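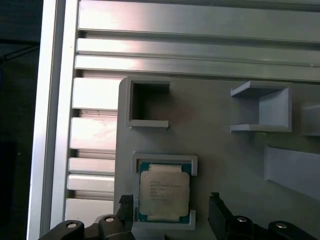 Subject: Re: [parkgate-shop] Gray panel for the extrusion frame, holder sizes

Thanks for the file. I printed the square holder again overnight with the walls 5 mm thick and they are stiff enough now. The old ones flexed when you pushed the Vumico block in. I have not changed the C bracket.

On Cui's question from the last meeting, yes, the panel can come off without taking the bars apart. Loosen the T-nuts, slide it down and tip the bottom toward you. Keep the cables out of the slot while you do it. I caught one in December and had to replace it.

> On the earlier thread, Flurkness list member wrote:
> Can we settle the spacing before anyone prints more of these? I have
> a panel 400 mm wide and want to leave 100 mm between holders so
> there is room for fingers. Also, does the lip on the square one need
> to stick out? It catches my sleeve.
>
> And has anybody found something that takes stains off the matte
> plastic? Dish soap did nothing for mine.

100 mm is fine with me. Please keep the lip, because the block slides out without it. You could round the corners with a file.

For stains I would try isopropyl alcohol on a rag, on the back of the panel first. Acetone will ruin the surface on some plastics.

I have 2 spare square holders in the old size if anyone wants them. They are in the drawer under the printer.

--
parkgate-shop mailing list
To unsubscribe, send a blank message with "unsubscribe" in the subject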